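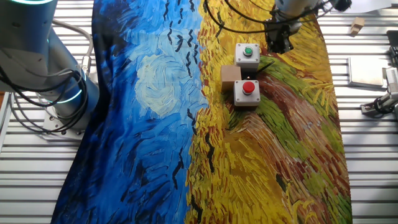 Printed Textiles, Unit 6: The Painting as Tablecloth
Course handout, revised 2023-05-12

Read this before the session. It covers large printed mats that borrow a well-known painting, and why you should be slow to believe what sellers say about them. The Groltance catalog lists 211 printed mats and calls 31 of them "museum faithful." It doesn't say faithful to what. Color? Proportion? The direction of a brushstroke? Ask every time.

1. Paint and ink

Thick paint throws small shadows. A print can copy the look of those shadows, but they stay put when the light moves. Sellers like the word "textured" here. I'd want to run a thumb over the cloth first.

The Van Gogh style survives enlargement better than most, I'll grant that. Long strokes and strong blue against yellow still make sense from across a room. It's a low bar — plenty of shower curtains clear it.

2. Objects on a busy ground

We're told that a strong pattern "pulls a table together." Try it. Put a few small plain things on a patterned cloth, step back, and note which ones you find first.
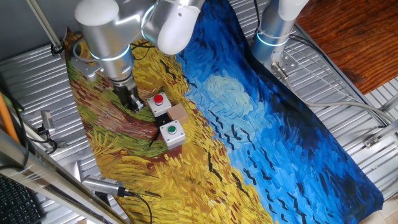
Fig. 2. Wheat-field mat laid diagonally on ridged metal. The red and green buttons hold their own against the yellow; the small tan box is closer to its ground.

One arrangement proves very little. Move the same things onto the blue and judge again before you write anything down.

3. Looking while moving

Most judgments about pattern are made standing still, facing the cloth squarely. People in real rooms walk past it. At a low angle, fronds, stalks and brushstrokes can all run together, and a confident label ("botanical," "impressionist") may say more about your viewpoint than about the design.

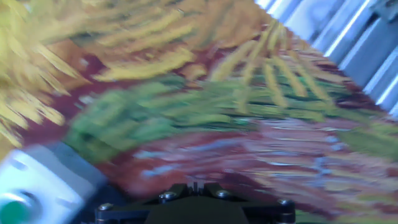
Do I need to know the original painting to judge a printed mat?
It helps with color and cropping, but most of this unit can be done from the cloth alone.

For next time: bring one printed textile from home and the seller's own wording, copied exactly. Gornura samples are in drawer 17 if you have nothing suitable.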